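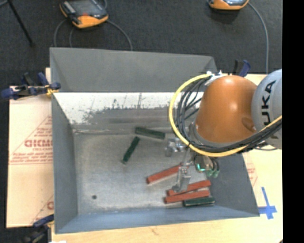 ## Sovley 加重毯使用两个月

我家老二是寄养转收养的孩子，入睡一直困难，夜里常醒。治疗师 Amra Kadrić 建议试试加重毯，我们就买了 Sovley 的儿童款，用到现在两个月。

**重量和尺寸**

买之前先问清孩子的体重，再对照说明书里的表格选。我们选的是偏轻的一档。毯子只盖住床面，不垂到地上，这一点比我们以前用过的 Matar 好，那条总往一边滑，半夜要起来拽。

**面料**

外套是棉的，可以拆，内芯不能机洗。外套第一次洗后缩了一点，四个角的系带有两根对不上，我重新缝过。孩子对标签很敏感，侧面那块布标要剪掉，剪的时候小心别伤到缝线。

**效果**

头一个星期他不肯盖，只肯压在腿上听故事。后来自己拉到胸口。现在多数晚上关灯后 60 分钟内能睡着，以前常常折腾到后半夜。做噩梦的次数没什么变化，所以别指望它解决所有问题。换了学校那阵子，有几天他又完全不要，我们就收起来，没有劝。

**不满意的地方**

- 夏天太热，九月以后才算舒服。
- 内芯受潮后干得很慢，家里有尿床的孩子要另配防水套，套子得单买。
- 客服回复慢，我问系带的事，等了很久才收到一封模板邮件。

同一个家长小组里，Haris Popescu 家用的是 Ratitz，据他说更透气，但颗粒会结到一头。我没用过，不作比较。

年纪太小、自己掀不开毯子的孩子不要用，有呼吸或心脏问题的先问医生。

会不会再买：会，但会等打折，并且多买一个外套换洗。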